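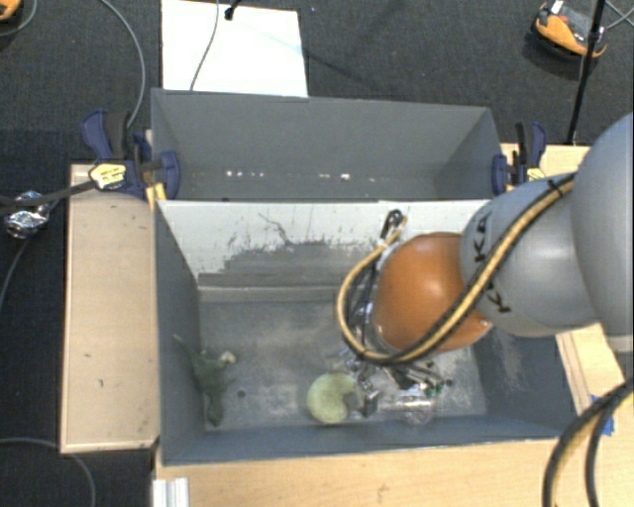 Robot arm reaching over one of two grey bins.

The Ferry at Prillurik: making a short film from a stage play
Student project report, Film and Media Production
Submitted November 20, 2018

Background

For the practical part of the module I directed and edited a short film called The Ferry at Prillurik. It is based on the second act of Jokance, a stage play our drama society put on last year. In the play, two sisters wait all night for a ferry that will take one of them away for good. The audience never sees the crossing. The younger sister comes back in the third act and talks about it in one long speech. I wanted to film the crossing itself, using the speech as the only source for what happens.

The place names in the play are kept as they are. Nirkberg is the town the sisters leave and Prillurik is the landing on the far side. The boat is named the Farouk in one line of the speech, and we painted that name on a board and used it in the opening shot.

The aims I set down in the proposal were to tell the story with as little talk as possible, to use actors who had been in the stage version, and to finish a cut that could be understood by someone who had not seen the play.

Writing

The first draft of the script followed the speech line by line. It read well but there was almost nothing in it to film. The speech is full of things the sister thinks and very short on things she does. On my tutor's advice I went through it again and underlined only actions: she ties a scarf, she gives away her bread, she counts the lamps on the shore, she does not look back. The second draft was built from those and it was much shorter.

I kept four spoken lines. Two are from the play and two I wrote myself. The ones I wrote are the weaker ones and if I did the film again I would take out the exchange with the ticket man, as his face already gives the answer.

The actors

Both sisters were played by the same students who had played them on stage. This was a help at the start because they knew the characters better than I did. It was also the thing I had to work on most. On stage they had learnt to send everything to the back row, and in close-up even a small turn of the head looked very large. In the first rehearsal I filmed them on my phone and we watched it back together, and after that they brought it down without my having to say much.

The older sister is hardly in the film, but the actor asked to come to the boat scenes anyway so that the other one would have someone to look at. I had not thought of this. It made a clear difference to the farewell shots, and I would now plan for it from the beginning.

The ticket man was played by a student from another course who had never acted before. He was good when he had something to do with his hands, so we gave him a roll of tickets to tear.

Filming

We filmed in September. The landing scenes were done on a canal towpath, and the deck scenes were done on a narrow platform we built in the college yard out of pallets, with a rail along one side and a black cloth behind it. Two people out of shot rocked the platform with poles. It looked silly from the side but on the monitor it passed for a boat, provided the horizon was never in view.

Sound was the main problem. The towpath is close to a road, and the pallets creaked every time they were rocked. I had planned to use the creaks as the noise of the boat but they came in the wrong places, on top of the lines. In the end we recorded the lines again in a quiet room and put the creaks back in by hand.

The light on the landing also changed between takes. I had put the scenes in story order in the schedule, which meant we went back to the same spot more than once and it never matched. Shooting everything from one position before moving would have saved a lot of work later.

Costume and props came from the stage production. The scarf had been chosen to be seen from a distance and was too bright for film, so we washed it with a dark dye. The lamps on the shore were bicycle lights with greaseproof paper over them.

Editing

The first cut was slow in the middle. I had left in every shot of the sister standing at the rail because I liked them. After showing it to the group I took out half of them and moved the bread scene earlier, so that she does something kind before we see that she is frightened. The ending stayed as it was in the script: she steps on to the landing and the film stops on her shoes.

There is no music until the end titles. I tried a cello piece under the crossing but it told the audience what to feel before the actor did – and it covered the water, which I had spent a long time on.

Money

The budget from the department was 1000 pounds for equipment hire, travel and food. Most of it went on the hire of the lens set and the sound kit. The pallets were given to us and went back afterwards.

Showing and comments

The film was shown to the year group and to the cast of the play. Those who knew the play recognised the bread and the lamps at once. Those who did not were able to follow the story, but several of them were not sure that the two women were sisters. On stage this is said in the first minute. In my film it is never said, and I had stopped noticing because I knew it so well. A shot of the two of them in matching coats was in the script and was dropped for lack of time. I would like to film it in the spring and add it before the titles.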